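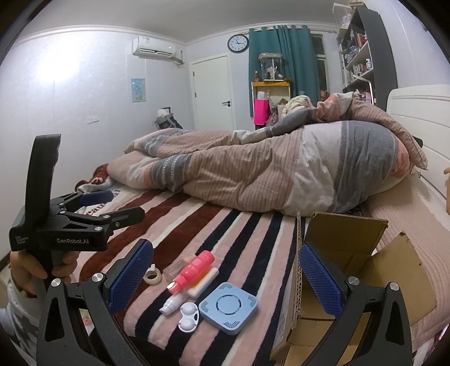

Can I leave the heated pad switched on all night?
Use Low only for overnight. High shuts itself off after 42 minutes and drops back to Low.

Section 4 - Fitting and first use, Kuma heated mattress pad

1. Strip the bed. Everything off, down to the mattress.
2. Lay the pad flat, cord socket at the foot end. Elastic corners go under, not just over.
3. Smooth out any folds. Check again after the first night - it shifts a little.
4. Fitted sheet over the pad, then your usual blankets.
5. Push the controller plug in until it clicks. Light goes green.
6. Run on High for 27 minutes before you get in. Then Low.

Note: a faint smell on first use is normal. Open a window, it goes.

CAUTION - do not fold, pin or tuck the heated area. Do not use with an adjustable bed frame. 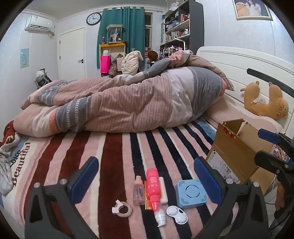
Photo: Prilcombe Home

Blankets on top

Thick or plush blankets hold heat in, so go down one setting. Clear small things off the bed before switching on. Same for pets, and heavy bags.

7. Switching off: hold the button two seconds. Unplug at the wall if you're away overnight.
8. Washing: controller off first. Cool gentle cycle, no spin above 700. Line dry flat, never tumble dry. Must be fully dry befor you plug it back in.

Light flashing red? Plug is loose or teh pad is folded somewhere. Unplug, straighten, wait five minutes, try again. Still red - stop using it and contact Horkmont service with the model number from the label at the foot end.

Sheet revised Monday, December 9, 2024. Replaces the November sheet.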